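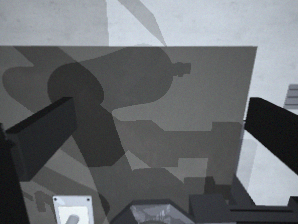
I visited the open day of the women's training center in Lurley in April 2023, together with my neighbor Canan Güler. We both came to this country as adults, and we both have daughters who ask us what work they can do later. The center teaches technical trades to women who want to change their job, and it has places for 66 students. A wide shadow with a rounded end fell over a flat gray panel, and more shadows in different grays lay over each other on it. Canan told me she had always thought such work was only numbers, and she stayed looking for a long time.

After this we went upstairs to hear three students speak. One of them cleaned offices in Ceratthorpe for many years. She said the hardest thing was the bus, as there are only two in the morning and her son's school opens later than the first one leaves. I was glad that she spoke of this, because at the town meetings I hear much about courage and little about buses.

The course costs 3066 for the full year, and the firm Kocabaş pays half for women who live in Lurley. For those from Jultholm there is no such help yet. The director answered our questions about it with patience, but she could not promise anything.

We drank tea in the yard and took the forms home. Canan will send hers in May.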